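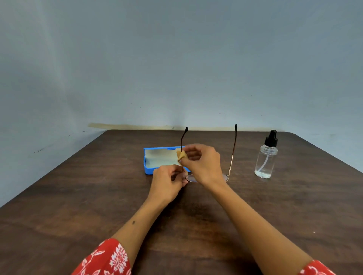 年の瀬が近づくと、商店街を歩く人の足どりまでどこか気ぜわしくなってくるものですが、ヴァルム通りの古書店「イムヤム」の二階では、この秋からずいぶんのんびりとした集まりが続いています。その名も「ゆっくり音読の夕べ」。昔の小説や随筆、ときには黄ばんだ料理の本などを持ち寄って、順番に声に出して読むだけという、まことに素朴な会です。濃い茶色の木のテーブルにつくと、まず眼鏡を小さな布でていねいに拭くところから始める方が多く、つるのあたりまで丹念に拭いているその時間も、すでに会の一部のようなものだと常連さんたちは話します。拭き終えた人から本を開き、なんとなく静かになったところで最初の一行が読まれるのです。

会が始まったのは十月の半ばでした。もともとは店の二階を片づけていたところ、古い文庫本が箱で27箱も出てきたのがきっかけだそうです。値段をつけて棚に出すには傷みがあり、かといって処分するのも忍びない。それならば、読みたい人に来てもらって、ここで読んでもらえばよいではないか、という話になったのだとか。店先に小さな貼り紙を出しただけでしたが、初回から思いのほか人が集まり、椅子が足りずに隣の喫茶店「プレルケック」から借りてくることになりました。その喫茶店が今ではすっかり会の仲間になり、休憩の時間には温かいほうじ茶と、日替わりの焼き菓子を届けてくれます(先週は柚子の入った小ぶりのケーキで、これがまた、しっとりとしていてたいへん結構でした)。

参加費はお茶代込みで200円。申し込みはいりません。読むのが苦手な方は聞いているだけでもかまいませんし、途中で帰るのも、途中から来るのも自由です。一人が読むのはだいたい二ページほどで、切りのよいところまで進んだら次の人に本を渡します。漢字の読み方でつかえてしまうこともしばしばですが、そんなときは誰かが小声で教えたり、みんなで辞書を引いたりと、むしろそこから話がふくらんでいきます。

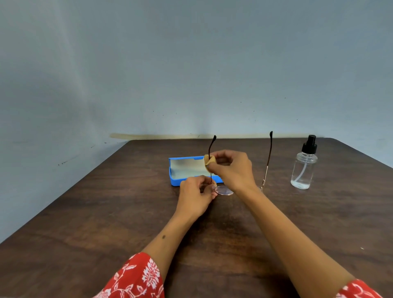 先日も、昭和のはじめの随筆に出てきた「火熨斗」という言葉で、話が十五分ほど横道にそれました。炭を入れて使う昔のアイロンのことですが、祖母の家にあったという方もいれば、字を見るのも初めてという若い方もいて、結局その晩は随筆を最後まで読み切れずに終わってしまったのです。それでも、続きは来週ねと言いながら皆さんにこにこと階段を降りていかれたのですから、よい晩だったのでしょう。

顔ぶれもさまざまです。仕事帰りに立ち寄る会社員の方、受験勉強の息抜きだという高校生、お子さんが巣立って夜が長くなったというご夫婦。声に出して読むのは小学校以来という方が多く、初めのうちは恥ずかしそうにしていても、二度三度と通ううちに、会話のところで少し声色を変えてみたり、間の取り方を工夫してみたりするようになります。ある参加者は「黙って読むと見過ごしてしまうところに、声を出すとちゃんと引っかかる。句読点の打ち方ひとつで、書いた人の息づかいがわかる気がします」と話してくださいました。別の方は、ひとり暮らしで一日誰とも話さない日もあるので、ここに来ると喉が喜ぶようだと笑っておられました。

こうした評判が広まり、年内最後の会は少し大きな場所を借りて開かれることになりました。会場は、通りの突きあたりにある集会所「ヴェスーラ」の一階広間。日取りは2023年12月9日、土曜日の午後です。いつもの夜の会とは違って昼間の開催なので、小さなお子さん連れの方にも来ていただきやすいのではないでしょうか。広間には椅子がおよそ40脚用意されるとのことで、前半は冬を題材にした短い作品をいくつか、休憩をはさんで後半は、参加者が持ち寄った「今年いちばん好きだった一節」を読み合うという趣向です。絵本でも、詩でも、家族から届いた手紙の一節でも(もちろん、ご家族のお許しがあれば!)よいそうですから、どうぞ気軽にお持ちください。

当日は広間の隅に、二階から出てきた文庫本のうち状態のよいものが並び、一冊100円で持ち帰ることができます。売り上げは来年の会で使う膝かけと、読書灯の購入にあてられるとのこと。古い建物の二階は冬になるとどうしても足もとが冷えますし、細かい活字を追うには手もとの明かりももう少しほしいところでした。本が包めるように、店では古い包装紙もためてあるそうです。

なお、イムヤムの二階での夕べは年末年始のお休みをはさみ、年明けからまた毎週開かれます。新年最初の会では、途中になっているあの随筆の続きから読み始める予定です。筆記用具は特に必要ありませんが、老眼鏡をお使いの方は忘れずに。二階への階段は少し急になっていますので、手すりにつかまって、どうぞゆっくりお上がりください。お問い合わせはイムヤムの店頭まで。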